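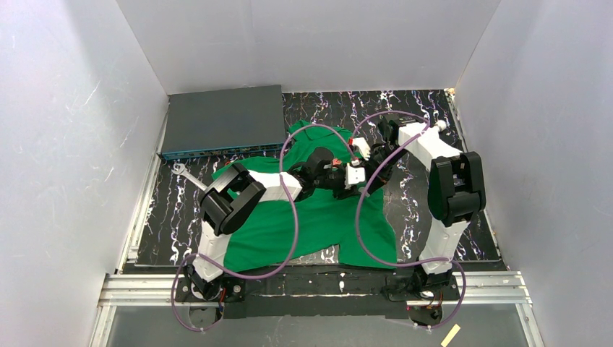

3.2 Laying the garment out before folding

Home | Issues | Textiles at Home | Contact
7 min read

Figure 4. Green garment spread on the dark veined tabletop, with its narrow upper part folded at the back.

I'll admit I went into this part of the study thinking the fold was everything. After watching 400 layouts I've changed my mind, and these days I spend far more time looking at what happens before anyone makes a crease! The green garment in Figure 4 is a nice one to talk about. The cloth is mostly smooth, but there are soft folds towards the back and again in the middle, and those are just the sort I'd want to chase out with a flat palm before going any further.

The lower part is where I get fussy. It widens out towards the front, one big section going left and another going right, with a stepped gap in the hem between them where a bit of the tabletop shows through. In our scoring (we call it the Fernberg sheet, after the first flat we worked in) a hem like that gets looked at before the sides do. I know Vlachopoulos starts from the shoulders, and for shirts on a hanger I'd go along with that, but on a table I find the hem much easier to judge by eye.

Then there's the clutter question. A silver wrench is lying near the left side of the table, and there's a big flat grey box at the back left, so the cloth has to share its space. We left things like this where they were all through the Dernitz sessions, as real tables at home have stuff on them, and I wanted layouts that people would recognise. The one rule was that cloth resting against an object got marked as "touching" on the sheet, even if it looked perfectly tidy otherwise.

I'd also say a word for dark tabletops. Plain green against a dark surface gives you a lovely clear outline, although the pale squiggly veins can be a nuisance when you're trying to follow an edge. We tried a plain white top in October and I kept losing the hems of the lighter garments, so we went back to dark for the remaining 14 sessions.

Previous | Next | Back to contents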